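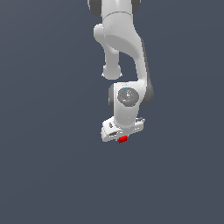 So our plant is getting two arms on the kitting line and I want to hear from people who've already been through it. I'm at the Stusine plant in Fodham, second shift, packing parts kits for the Zundari pump line. Every kit gets the same bag of fittings and a tray, and a person (me, mostly) picks it all by hand. They've had the arm running in the simulator since April, white with gray joint caps, holding a little red block, and the integrator keeps telling us the real thing will do the same with our fittings. Okay, maybe! But our fittings come in oily and tangled up in a tote, and a block is a block. What I really want to know is what happened to YOUR job when it went in. Did you stay on the line? Did the rate go up? Did anybody ask you anything first?
- kitlady_yaa

Reply from obedq
We got ours last year, different company (Hughes, cartons and inserts). I stayed on the line. My job went from picking to feeding the thing, clearing faults and doing the odd sizes it can't handle. My shoulders are way better, I'll give it that. The part I hate is the pace. Before, if I needed to slow down for five minutes I slowed down and made it up later. Now there's a counter on the screen over my head and the lead can see it from the office. Our shift target went from 1000 to 1261 and the pay didn't move.

Reply from janaka_s
Not to pick a fight, but the target going up is a management decision. The arm didn't do that. I do the cell programming at my place and half my week is asking the operators how they pick something up, and then trying to get the gripper to do a worse version of it. Yaa, about the block: everybody starts with a block in sim. You're checking reach and whether the wrist ties itself in a knot. It says nothing either way about oily fittings. Ask them when they plan to test with your real totes, and ask to be in the room.

Reply from obedq
"Management decision," sure, but management made it the same week the arm went live. From where I'm standing it's the same thing.

Reply from pendo_n
Kind of with Obed here. I've done 2 of these changeovers now. The first one they trained three of us as cell operators with a bump in pay and it was great, I learned to jog it and reteach a pick point and I still use that. The second one, they gave us a 69 page binder and a phone number. Same kind of robot! So Yaa, get the training in writing before install, with names on it. And ask who's allowed to reset it after a fault. If it's only maintenance you're going to spend a lot of time standing there getting yelled at about downtime.

Reply from kitlady_yaa
Oh that reset thing is good, I hadn't thought of that at all. Maintenance on second shift is one guy and he's usually over at the presses. Janaka, I asked my supervisor today about testing with real totes and she said she'd "circle back," so. We'll see.

Reply from gifty_e
Quality side here. One more to ask about, who checks the kits afterward? When people pick, they catch the bad threads and the cracked caps without even thinking about it. We lost that when ours went in and the complaints took months to settle down. They ended up putting a person back at the end of the line, so the headcount savings were smaller than the slide said.

Reply from janaka_s
Yep, seen that too. I'd still take the arm over my old wrist splint, but Gifty's right, put the inspection in the plan from the start.

Reply from kitlady_yaa
I throw out bad caps all night and I don't think a single person upstairs knows I do it. Starting a tally tonight. Walkthrough with the integrator is Thu 4 June and I'm bringing the tote.

Home | Forums | Shop Floor Talk | Members | Search
Contact us | Copyright Shop Floor Talk | Back to top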